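Notebook, fare parser bench. Friday, August, started 8 a.m.

Picking up where the last entry trailed off, which was mid-sentence, so whoever wrote it (me) owes the rest of us an explanation of what "the Ulby thing" was.

I have worked it out. The Ulby thing is this. When a traveller searches for a return trip to Ulby and the outbound lands after midnight, Filum treats the arrival date as the check-in date. The hotel feed, quite reasonably, then offers a room from that afternoon at 3. The traveller gets in at ten past twelve in the morning and has nowhere to sleep for fifteen hours, but has been awarded loyalty points for it.

Reproduced on the first try using last week's saved searches. Reproduced again with the cache off. Did it a third time for pleasure.

Cause: the bundle builder asks the flight leg for its arrival date and gets the calendar date, full stop. It has no notion that a person arriving in the small hours belongs to the night before. Every hotel night clerk in the world knows this. Filum does not.

Tried the obvious fix, shifting check-in back one day if arrival is before 5 a.m. local. Reran the full set of saved searches, 1,331 of them. Results:

Late arrivals into Ulby: all correct.
Late arrivals into Clindusby: correct, except where the traveller has ticked "add a rental car", in which case the car also moves back a day and sits in the lot accruing charges while its driver is still over the ocean.
Overnight ferries: worse than before. The ferry has cabins. The customer has a bed already and we have now sold them a second one on shore.
Red-eyes landing at 4:50: technically correct, but I doubt anyone landing at 4:50 wants to pay for a whole night to use the last ten minutes of the dark.

So the cutoff can't be one number. Reverted. Left the branch up with a rude name, will rename before anybody senior looks at it.

Second go, after coffee. Keep the calendar date but have the builder put a question to the traveller: "You land after midnight. Do you need a room for the night before?" Yes or no, with no pre-ticked box. I know the pre-ticked box tests better. It tests better in the way that a wet floor tests better for finding out who is wearing good shoes.

The question shows up properly on the wide layout. On the phone layout it lands underneath the cancellation terms, where it will be preserved undisturbed for future generations.

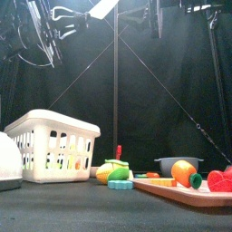
FEEDS AND SUPPLIERS

Cloutier feed came back up mid-morning. It had been sending prices with the resort fee counted as a night, so a two-night stay priced as three and the average nightly rate looked like a terrific bargain. We were ranking those properties first. We have been ranking them first for 13 days, judging by the logs, and the only complaint on file is from a man who wanted to know where his third night was. Fair question. I've passed it along.

For whoever picks this up: Cloutier marks fees with a type code now, but only on properties loaded after the changeover. Older ones still come through with the field blank. Do not treat blank as zero. I treated blank as zero for most of an hour and briefly made every lakeside cabin in the catalogue free. Test server only, thank goodness, but I did have a look at the calendar.

Temporary patch is in: if the fee type is blank and the nights don't match the dates, drop the listing from results and log it. Crude, and it costs us a bunch of honest inns whose only crime is being entered in the system a long time ago. Better than the alternative until the supplier fills in the field. I've asked. The reply thanked me for choosing Cloutier.

Other bits, in no order:

The colour of the "lowest fare" badge is now the same grey as the "sold out" badge. One of these needs to go back to what it was. I don't mind which.

Clindusby airport code still resolves to the town's bus station in the autocomplete if you type slowly. If you type quickly you get the airport. Haven't looked into it, slightly afraid to.

Currency toggle holds its setting between pages at last. It forgets it at checkout, the one page where a person might care.

Sort by "traveller favourites" is returning alphabetical order. Checked the history and it has always returned alphabetical order. This explains a good deal about the popularity of places beginning with A.

To do next session: move the late-arrival question above the cancellation terms on the phone layout. Unhook the rental car from the check-in date so it follows the flight. Leave ferries alone entirely, put a comment in the code saying so, and sign it. Rerun the saved searches with the Cloutier patch off to see how many inns we're losing. Rename the branch.

Kettle needs descaling as well. Stopped at 4:30 with the tests still running.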